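Guides > Open Days > Running a Table-Clearing Robot Demo

We use cookies to remember your settings and count page visits. By staying on this page you accept them. Manage cookies

How to Run a Dish-Sorting Robot Demo at an Open Day

Last updated 02/08/2025

If you have a robot arm and a public open day coming up, put dishes in front of it! We have tried blocks, tennis balls and little cardboard boxes at the Hurkirard workshop in Jindport, and nothing pulls people in like a set of cheap plastic cups and bowls. Everyone who walks through the door has cleared a table. They have opinions about which bowl should go first, and they will share them with the robot.

What follows is how we set the demo up, run it and reset it. It assumes your arm already picks things up on an ordinary day, and that somebody on your team knows where the stop button is without looking.

What you need

- A robot arm with a gripper, mounted where it can reach most of one table
- A sturdy table and a plain, dark cloth with no pattern
- Plastic cups, bowls and plates in strong, different colors
- A second table within sight, already covered, for the next group
- A tray or box to keep the spare dishes in
- A printed sheet with the layouts you plan to use

Buy the dishes in a picnic aisle and get more than you think you need. Thin plastic is good. It bends a little when the fingers close, it makes a fun clatter when it drops, and a dropped cup costs you nothing but a laugh.

Step 1: Cover the table

Iron the cloth. I mean it. A fold that you can barely feel with your hand is enough to tip a cup when the gripper brushes past, and a flat cloth also makes it easier to put things back where they were. Ours is dark green, and we like it because every color in the dish set shows up well on it, for the visitors as much as for the vision software (we run Drimex, but any package that finds objects by color and outline will do the job).

Pull the cloth tight at the corners and let the extra hang down. Then move the arm slowly around the edge of the table once, with nothing on it, and watch for places where a finger could catch the fabric.

Step 2: Start with a spread-out layout

Your first layout of the day should be easy to follow from the back of the crowd. Put one bowl on one plate, maybe two, and give the cups plenty of space. Keep a few things flat and simple. A small saucer is a great opening pick, as the hand has to come straight down to it and people go very quiet while it does.

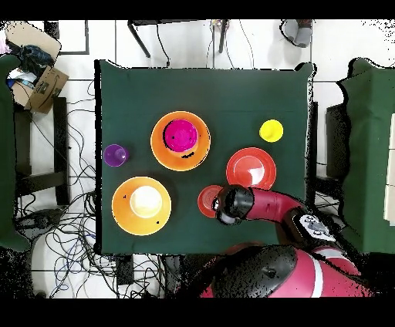

Our plates-and-bowls table from overhead, with the gray fingers over the small red saucer.

Run the first pick at half speed. Talk while the arm moves, but stop talking when the fingers get close. We learned this one from watching the crowd – they lean in at that moment, and a presenter chatting over it spoils the fun.

Let a visitor choose the second object. Ask for a color and a shape ("yellow cup", "red plate") so that the operator doesn't have to guess what "that one there" means.

Step 3: Bring in the bowls

Once people have seen a couple of picks, swap the plates for deeper bowls. A bowl is harder than it looks. The gripper has to pinch the wall, with one finger inside and one outside, and a wide bowl will swing if you grab it too far around the side. Show the same bowl from two approaches if you have time. The difference is lovely to watch, and kids spot it faster than adults.

Put your widest bowls toward the back and leave a clear strip of cloth at the front. Small hands will come over the edge of the table sooner or later, and it's nice to have nothing there to grab.
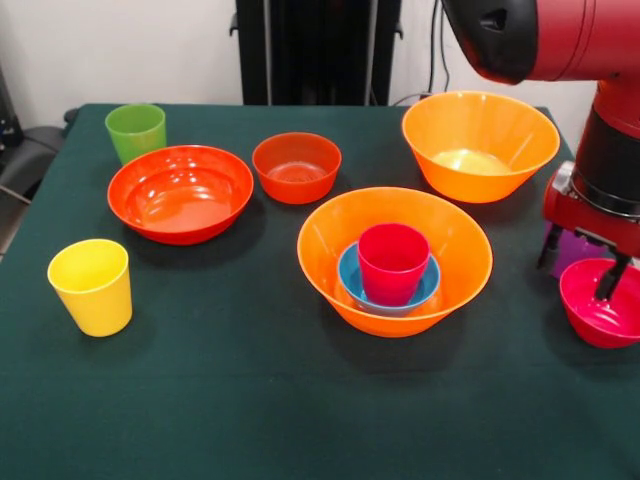 Stacking is the part of the demo I look forward to most. Until now the robot has been dealing with one thing at a time, and suddenly there is an order to work out. Build the stack in full view and ask the crowd what should move first. With a red cup standing in a small blue bowl, and that bowl sitting in a big orange one, you get three answers in three seconds, usually all shouted. Take the cup first, then the small bowl, then the big one. If your group is up for it, ask what would happen if the arm lifted the orange bowl with everything still in it, and then try it at low speed. Have the spare cup ready.

Keep one or two pieces near the limit of the arm's reach as well. A long reach to the side of the table shows off the joints much better than a pick right in the middle, and visitors who have been standing at the side all along finally get the good view.

Step 4: Fill the table

For the last round, put out nearly everything. A crowded table looks like a real one after dinner, and the arm now has to come down between things without knocking the neighbors. Leave at least a finger's width between rims. We got this wrong at our first open day in June and spent half of it picking cups off the floor, which the children enjoyed a great deal more than we did.

Two tips for the full layout:

1. Put a large bowl in the middle and a smaller one behind it. The arm has to come in from above, and you can see very clearly how it lines up its fingers.
2. Mix cups in close colors, such as pink and purple. It gives you a natural way to talk about how the software tells them apart, and you can ask visitors to name the colors before the screen does.
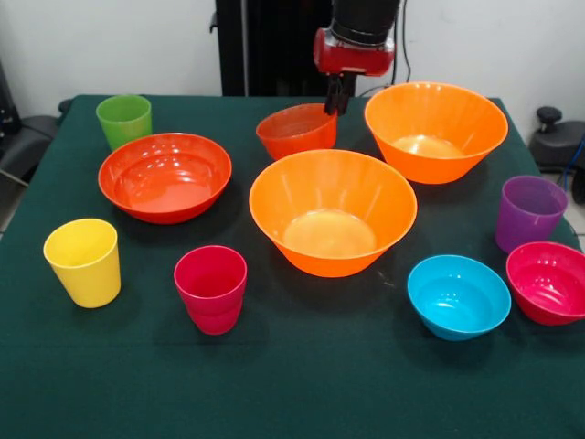 Step 5: Reset quickly

Each round at our place lasts 5 minutes, and the reset is part of the show. Hand the layout sheet to a visitor and have them put the dishes out while the arm is parked. Check the rims for cracks as the pieces go back, and wipe off fingerprints, especially on the shiny bowls. Bright reflections from ceiling lights can confuse the camera, and greasy ones are worse.

Park the arm, say out loud that it is parked, and only then let anyone reach over the cloth. Same words every time.

What visitors will ask

"Can it wash them too?" is the big one. Others we get a lot: how hard it squeezes, whether it can handle glass, and what it does if you move a cup halfway through. The last question deserves a live answer, so plan for it. Have the operator stop the arm, move the cup, and start again.

Our Drimex log showed 2,445 picks across the whole season, and I still hold my breath on the stacks.

Related guides

- Planning a Robotics Visit for Younger Students
- Setting Up the Rahman Room for Small Groups
- Choosing Objects a Gripper Can Hold
- Writing a Layout Sheet for Tabletop Demos
- Getting to the Hurkirard Workshop in Jindport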